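Ferkness Toy and Play Library: progress report to the Ronberg Fund
April 24, 2023

Dear all at the Ronberg Fund,

I promised you a proper letter once the winter was behind us, and I'm afraid it has grown rather longer than the two sides you asked for. Please forgive me, there is a good deal to tell, and I would sooner you had all of it than a tidy half.

When we last wrote, in December, the play library was still working out of the cupboard under the stairs at the Nendness hall. Everything we owned was in crates, stacked to the ceiling, and if a family wanted the farm set you could be sure it was in the bottom one. We now have the back room to ourselves on three mornings a week, with a proper run of shelving along the long wall, and I can't tell you what a difference it makes to be able to put a hand on things! Your grant of £1000 paid for the shelves, the labels, the first season's rent and nearly all of the baskets, of which more below.

The chief piece of work this spring has been the sorting. We had been given toys by the bagful for years and had never sat down and gone through them, so we did, shelf by shelf, with plenty of tea. Anything cracked, sticky or missing an important bit went out. Anything that could be washed was washed, and the rest was put into what we have come to call basket sets. Each set is a small handful of things that have no particular business being together: something to eat, something that walks about, something soft, something plain. The children make up the connection for themselves. We did try themed sets to begin with (all the vegetables, all the vehicles) and they were perfectly nice, but they came back having been played with in one way only, and the parents told us so. The mixed ones get talked about at home.

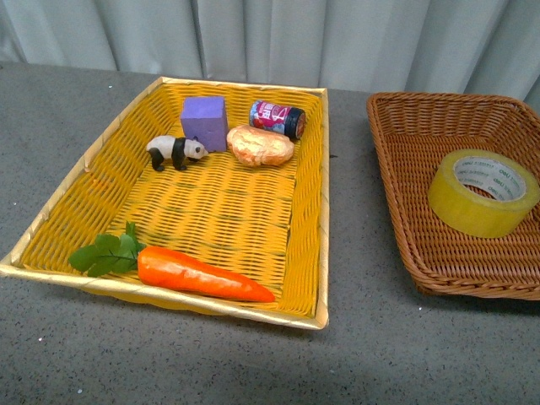
I should say a word on the play food, as it was one of the headings in our application. We have more of it than anything else and it is still what goes out first. Carrots and bread are the great favourites, and I have watched a three-year-old feed the same loaf to every adult in the room in turn, very solemnly, and then start again. Little tins go down well too, particularly ones with writing the children don't see at home, which they like to have "read" to them. The animals come next. We did wonder whether to keep them all in one big tub, but a single animal in a basket seems to get a name and a story, where a tubful gets tipped on the floor.

The foam blocks were Valentina Saavedra's idea, and I was doubtful, I admit. They seemed so plain next to everything else. Valentina runs our Friday mornings and has a great deal more patience with me than I deserve, and she simply put a block in each set and waited. They have been beds, cakes, a bus stop and, for one long morning, a very ill patient. They are light, they don't hurt when thrown, and I have stopped arguing.

Now, the baskets. You will remember that we asked for money for lidded plastic boxes, and you kindly agreed that we might change our minds if we found something better. We did. Open woven baskets let a small child see what is inside without tipping it out, and they are easy to carry with two hands. The yellow plastic ones can be rinsed under the tap and stood up to drain, so those are used for anything that has been in mouths. The brown wicker ones look lovely on the shelf but take longer to clean, as crumbs get down between the strands and have to be coaxed out with an old toothbrush. Both sorts came from Rashti, the household shop on the corner, who let us have them at a very fair price and held back a second lot until our money came through. We would buy more of the yellow if we were starting again, and I have put a line to that effect in the plan for next year. 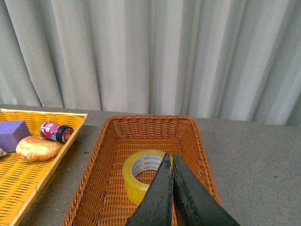
Checking the sets in and out was the part that worried me most, and it has settled into a pleasant routine. A returned basket goes on the table first and is looked over against its card before anybody chats to the family about the next one. If we chat first we forget, every time. Things are then wiped, put back and shelved. Each card has a short list and a space for notes, and the notes have become my favourite reading of the week. "Carrot much loved, sorry about the teeth" was one.

As to numbers, we have 60 basket sets ready to lend, which was the target we agreed with you. They have gone out 200 times between them since we opened the room, and 99 families are now signed up, several of whom come over from the far side of Nendness on the bus. We would dearly have liked to tell you it was a round hundred.

Not everything has gone to plan. The evening session never found its feet, and we let it go after five weeks. The labels you paid for peel off in the damp, so we have gone over to card tags tied on with string. And the catalogue, which was to have been on the website by now, is still a notebook with my handwriting in it. Valentina has offered to type it up over the summer, and I have accepted before she can think better of it.

There is a little money left, enough for the rent until the end of June. With your agreement we should like to put the remainder towards more yellow baskets and a second shelf low enough for the children to choose for themselves. Do come and see us any Friday. The kettle is always on, and you will almost certainly be given some bread.

With very warm thanks from all of us at Ferkness

Recent from the play library
Spring opening times at Nendness hall
What we can and can't take as donations
How to borrow a basket set
Jigsaw amnesty: bring back those missing pieces
Thank you to Rashti

Comments (3)

Moira P.
So pleased to read this. My grandson has had the same basket out three times and won't hear of swapping it.

tealady_nend
Could the evening session come back in the autumn, maybe a bit earlier? Half past five would suit those of us who work.

Colin
We still have a string bag of yours from the old cupboard days. Will drop it in on Friday with the tractor.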